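Platemero — a small, tidy desktop for older laptops

README, updated 2021-09-16

Thanks for stopping by! Platemero is a lightweight Linux spin that I put together for machines that have been sitting in the cupboard a bit too long. It began as my own pile of config files for a tired old Forsyth notebook, and it grew (as these things do) into something I thought other people might like to try.

You'll need 2 GB of RAM and a 64-bit processor. The repository carries 2,490 packages, which covers everyday browsing, mail, music and a fair whack of games, and the colours are easy on the eyes straight out of the box.

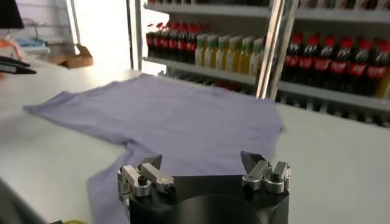 Installing is pretty painless. Write the ISO to a USB stick, boot from it, and choose Mimanlow when you're asked for a session — that's the default panel and menu, and my favourite by a long way. There's a plainer session called Plekidthorpe if you'd like to organise everything from the keyboard.

Wi-Fi on some older chips still drops out after suspend. I've been chasing that one since July, so please send logs if you've got them!

Comments

tuxwombat: Running beautifully on my old netbook, cheers mate.

gumleaf_77: Any chance of a darker theme for Mimanlow?

Related
- Customising the Mimanlow panel
- Plekidthorpe keyboard shortcuts

Licensed under the GPL | Contact | Back to top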